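FAQ Kleinteile & Fundkiste — Tauschregal Baddale

Stand Juli, wird laufend ergänzt. Fehlt was? Kurze Mail reicht.

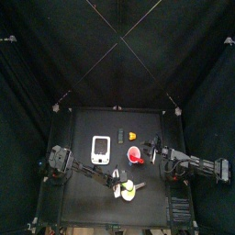 Kleinkram auf schwarzer Unterlage, in der Mitte ein weißes Handgerät mit Display

Was nehmt ihr an?
Kleinteile aus Haushalt, Spielzeug, alte Handgeräte mit Tasten, Becher, Deckel, Dosen. Sauber bitte. Nichts mit ausgelaufenen Batterien.

Wie groß darf ein Teil sein?
Muss in eine Schuhschachtel passen. Größeres geht direkt an Skerano, die haben Platz.

Mein Gerät geht nicht mehr an. Trotzdem bringen?
Ja. Zettel dran: »defekt« oder »ungetestet«. Wir prüfen nicht jedes Stück. Akkus vorher raus, wenn das ohne Werkzeug geht.

Was ist mit persönlichen Daten?
Vorher selber löschen. Speicherkarten rausnehmen — wir schicken nichts nach.

Einzelne Deckel ohne Dose, nimmt die jemand?
Ja, erstaunlich oft. Kommen in die Kiste links neben der Tür. Runde gehen am schnelsten weg.

Wie viele Teile darf ich abgeben?
Pro Besuch 2 Schachteln. Mehr nur nach Absprache, das Regal ist voll. Im Bestand sind grade 2.000 Teile, davon 1.000 noch nicht sortiert.

Kostet das was?
Nein. Abgeben und mitnehmen frei. Spendendose steht bei der Kasse von Altıntaş nebenan.

Kann ich etwas reservieren?
Zwei Tage, per Mail mit Nummer vom Schildchen. Danach zurück ins Regal, ohne Erinnerung.

Bringt ihr auch was vorbei?
Leider nein. Nur Abholung.

Ich suche ein bestimmtes Ersatzteil.
Erst in der Liste auf Hondamora schauen, dann fragen. Die Liste hinkt immer etwas hinterher, also nicht wundern wenn ein Teil schon weg ist.

Wann ist offen?
Sonntag 10 bis 13 Uhr. In den Ferien bitte Aushang an der Tür beachten. Und keine Schachteln vor die Tür stellen, auch nicht »nur kurtz«.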